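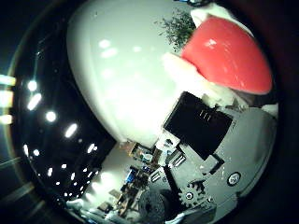

Sunil Kumarasinghe
Display and props workshop, Samarakoon

February 21, 2021

A long one today, so put the kettle on before you read it. I spent most of the morning on the seasonal pieces, which I keep promising to get to and then leaving until September, when everybody wants them yesterday.

The big glossy white piece with the rounded top got most of my attention. I do love it, but what a nuisance of a surface! Every ceiling light shows up in it as a little soft spot, and if you're trying to judge the finish you end up chasing those spots about with your head on one side like a galah. Best thing I've found is to pick one reflection and watch its edge while you move. If the edge goes ragged, there's something on the surface that wants a wipe.

The red goes beautifully against it, glossy as well, with the soft white trim in between. I was a bit worried the two shiny colours would fight, but the trim settles them down. I'd like to keep the bit of greenery near the join too - it's a dark, feathery sort with fine needles, and it stops the whole thing looking like bathroom fittings. Please don't trim it back without asking me first.

Cleaning notes, for whoever picks this up next. Soft cloth only on the white and the red, the old flannelette ones from the bottom drawer, and go gently near the trim so you don't drag colour or dust into it. I tried the Plokix polish on an offcut and it left a haze I didn't care for, so back it went on the shelf. Plain warm water with a drop of dish soap did a nicer job on the same offcut.

Storage is still a muddle. The Droltadlow order is for 156 pieces and we have shelf space for maybe half of those if we're kind to ourselves. I've asked for 47 more of the deep tubs and a roll of tissue to line them. White pieces go in first and on their own, please, with nothing prickly sitting on top.

Still to do: label the tubs, find the good scissors, ring about the tissue.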